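Brunton nimmt Faltplatz für Oberbekleidung in Betrieb

28. August 2020

Der Textilaufbereiter Brunton hat am Standort Trokley einen zusätzlichen Arbeitsbereich für das Legen von Oberbekleidung eingerichtet. Bearbeitet werden dort Poloshirts, T-Shirts und leichte Strickware aus dem Mietwäschegeschäft. Die Kapazität des Bereichs gibt das Unternehmen mit 2.000 Teilen je Schicht an. In der ersten vollen Schicht wurden 1.652 Teile gelegt, davon 1.208 Hemden und Shirts mit Kragen.

Der Ablauf folgt der Hausnorm »Reten«, die Brunton für Kragenware überarbeitet hat. Das Teil wird mit der Vorderseite nach unten auf die bezogene Fläche gelegt und vom Saum her glattgezogen. Danach werden die Ärmel nach innen geschlagen, zuerst der rechte, dann der linke. Es folgen die Längsfaltung auf Schablonenbreite und der Umschlag vom Saum zum Kragen. 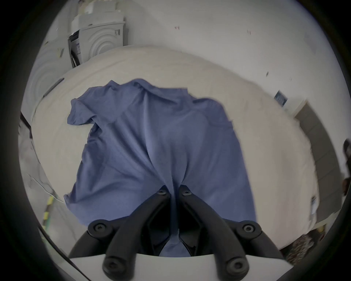 Als fehleranfällig gilt nach Angaben des Betriebs vor allem der Kragen. Bleibt er beim Auflegen umgeschlagen, drückt sich die Falte im Stapel durch, und das Teil muss erneut gedämpft werden. Die überarbeitete Norm sieht deshalb eine Kragenkontrolle vor dem ersten Ärmelumschlag vor. Diagonale Zugfalten im Rumpf sind vor der Längsfaltung auszustreichen. Bei weicher Strickware ist nur geringer Zug zulässig -- das Material gibt nach, und die Seitenkanten verlaufen sonst nicht mehr parallel.

Die Bezüge der Legeflächen werden nach jeder zweiten Schicht gewechselt. Verwendet wird helle Ware ohne optische Aufheller, auf der sich Fusseln und Farbabrieb dunkler Teile erkennen lassen. Die fertigen Stapel gehen in Folie an das Lager Vinum und werden dort nach Kunde und Größe kommissioniert.

Hosen und Kittel verbleiben vorerst auf den bisherigen Plätzen. Über eine Erweiterung auf langärmelige Ware will Brunton entscheiden, sobald die Nacharbeitsquote für Kragenteile unter 2 Prozent liegt.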